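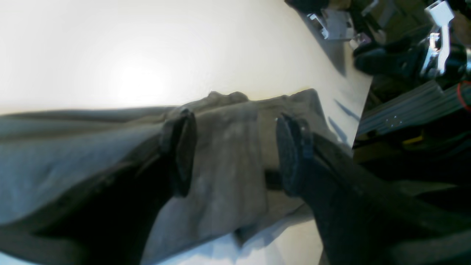 厚裤子怎么叠、怎么放：我的一些做法

天气到了十一月，家里的厚裤子都要拿出来穿。厚的布料和夏天的薄裤子很不一样，叠的时候它会自己弹开，放进抽屉里又很占地方。我在这里写一写我平时的做法。中文不是我的母语，有些词可能用得不太准确，请大家原谅。如果有更好的说法，欢迎在下面留言告诉我。

一、先准备一张桌子

以前我都是在床上叠衣服。床是软的，手一按，布就陷下去，折线总是歪的。后来我改在桌子上叠，结果好了很多。桌子要比裤子的一半长，最好整条裤子可以平放。如果放不下，就让裤脚先垂在桌子外面，折的时候再拉上来。

叠之前请把桌面擦一次，擦完要等它干。灰色和黑色的厚布特别容易粘上面包屑、头发和猫毛，粘上了以后很难拍掉。我自己用一块干的棉布再擦一遍，然后才把裤子放上去。

桌子的高度也有关系。太低的桌子，叠完一筐衣服腰会很酸。我家的饭桌刚好到我的腰下面一点，这个高度我觉得很舒服。

二、口袋要先检查

这一步我常常忘记，所以现在写在第二条。把手伸进每一个口袋，摸到最底下。纸巾、硬币、车票、发夹，都有可能在里面。有一次我没有检查，一张超市的小票在口袋里洗成了很多小碎片，我用胶带粘了一个晚上。

检查完以后，把口袋的里布推回去，用手掌压平。如果里布在里面团着，裤子叠好以后那个地方会鼓起来一块，压在上面的衣服也会跟着变形。

拉链要拉上，扣子要扣好。有腰带的话请取下来，另外卷起来放。金属的扣头压在布上，时间长了会留下印子。

三、把布铺平

裤子放在桌上，先用两只手抓住裤腰，轻轻抖两下。然后从裤腰往裤脚的方向，用手掌慢慢推。不要从中间往两边推，这样会把皱纹赶到侧缝那里，更难弄平。

厚布里面有小的皱纹，不必每一条都推掉。推到大的折痕没有了就可以。如果有很深的折痕，可以用喷水的小瓶子喷一点点水，再用手压，等干了再叠。请记住，没有干透的裤子不要放进柜子。厚布的裤腰和口袋那里干得最慢，外面摸着是干的，里面可能还有一点潮。我的办法是把手伸到裤腰里面，停一会儿，如果觉得凉，就再晾半天。

四、我的叠法

下面的步骤适合比较厚的长裤，运动裤也可以用。

第一步，把左右两条裤腿对齐，一条放在另一条的上面。裆部会有一个三角形突出来，把这个三角形往里面折，让后边变成一条直线。

第二步，从裤脚开始，把裤腿往上折，折到离裤腰一个手掌宽的地方停下来。不要折到最上面，要留一点。

第三步，用两只手的手指按住折边的两边，停一下再松开。厚布有弹力，如果折完马上放手，它会自己抬起来。按的时候，力气要平均，一边重一边轻的话，折线就会斜。

第四步，再折一次或者两次，看你的抽屉有多高。最后把裤脚那一头塞进裤腰里面，变成一个小包。这样拿出来的时候不会散。

如果布真的太厚，塞不进去，就不要勉强。我有一条冬天穿的裤子，每次塞都会把裤腰撑大，后来我只把它对折两次，平着放在柜子的最下面。

五、放在哪里

立着放还是平着放，我两种都试过。薄的和中等厚的裤子，立着放比较好，打开抽屉就能看见每一条。很厚的裤子立着放会慢慢倒下来，还是平着放比较稳。

平着放的时候，最重的在下面。一叠不要太高，我自己最多放3条。再高的话，想拿下面那一条，上面的就全部乱了。

我的抽屉里用的是Trasico的布盒子，软的，可以折起来。旧的鞋盒也可以用，效果差不多，只是边上的纸角容易勾到毛线，我用胶带把边包了一圈。买盒子之前一定要先量抽屉里面的深度，不是外面的。我第一次量了外面，买回来的盒子放不进去，只好拿去装电线。

六、几个小问题

叠好的裤子中间有一条横的折痕，穿的时候不好看，怎么办？

可以在折的地方夹一条薄毛巾，折得就不会那么尖。或者穿的前一天晚上拿出来，挂在浴室里面，洗澡的热气会帮忙。第二天早上用手拉一拉，折痕会浅很多。

叠衣服很花时间，有没有快的办法？

我没有很快的办法。我是每个星期三晚上叠一次，听着广播叠，连裤子带上衣，15分钟左右的节目听完，一半就叠好了。如果攒了两个星期，就会觉得很累，也不想开始。

灰色的裤子起了小毛球，可以直接叠吗？

可以，但是最好先处理。我用一个旧的剃毛球器，把布平放在桌上，一只手拉紧，另一只手轻轻地推。千万不要在布有皱的时候推，会剪出洞来。大腿内侧的毛球最多，那里的布也最薄，要特别小心。

樟脑丸要不要放？

我不太喜欢那个味道。我放的是一小块雪松木，用纸包着，放在抽屉的角上。味道淡了以后，用砂纸磨一磨，又会有一点香味。

七、一位读者的补充

上次我写毛衣的时候，Yu-na Sung给我写了信，她说她会在抽屉的前面贴一张小纸，写上里面放的是什么，家里的人找东西就不用每个都打开。我也试了。我用铅笔写，换季的时候可以擦掉重写。我先生现在能自己找到他的厚裤子，只是放回去的时候还是不叠。

下一次我想写床单，特别是四个角有松紧带的那一种。我还没有找到满意的叠法，如果你有，请写给我。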